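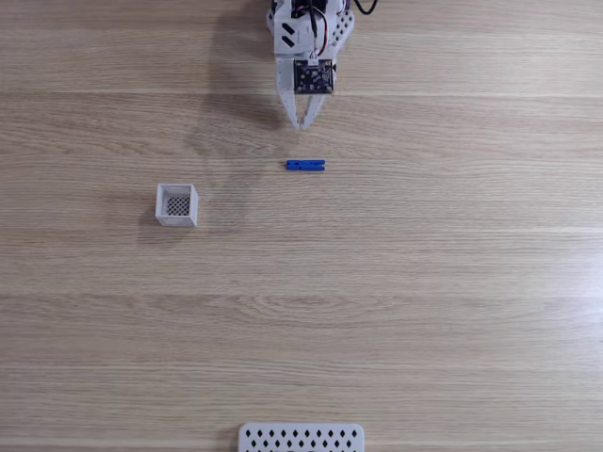 *The tabletop at Tikden, with the seam that gets talked about.*

The owner of Tikden, a repair shop that mostly saves tables from their families, runs a palm along the planks before agreeing to discuss them. "People want character," she says. "Then they get a knot and ask if it can be moved."

She has refinished more than 100 tabletops since opening, and has opinions on all of them. Pale wood is her favorite. "Dark stain is where people hide their sins. On a light top you see every streak, so you had better like streaks."

And the seams? She sighs. A customer from Lloyd once drove 51 miles to complain that his table had lines in it. "It was planks. I told him that's where one stops and the next one starts. He wanted a second opinion."

Her own advice is short on romance: a damp cloth, a dry cloth, no lemon anything. She sells an oil called Odent, which she describes as "fine," and stops there until I put my pen down.

Does she own a nice table herself? "I eat over the sink," she says — then admits to one at home, bought in 2019, still waiting for its first coat.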